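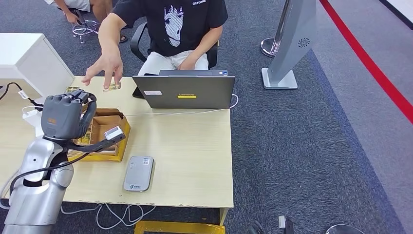
*Card and box task, hand over the desk*

**blunt_chisel:** So the plan is 300 examples of this, then it "learns". Learns what – one box, one desk?

**nelu_lungu:** We had 98 by Sunday. Grusto reckons 300 is plenty for one task.

**blunt_chisel:** Grusto would. I'd want over 3000, and a different desk.

**N_Lucero:** Disagree. More of the same won't help. Shift the box every few tries and keep the failures.
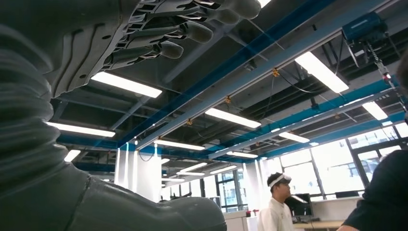
*Wrist view, same day*

**blunt_chisel:** And that's mostly ceiling lights. You're feeding it this too?

**nelu_lungu:** Yes, all views go in. Bogdan wants to drop 42 of them.

**N_Lucero:** Which 42?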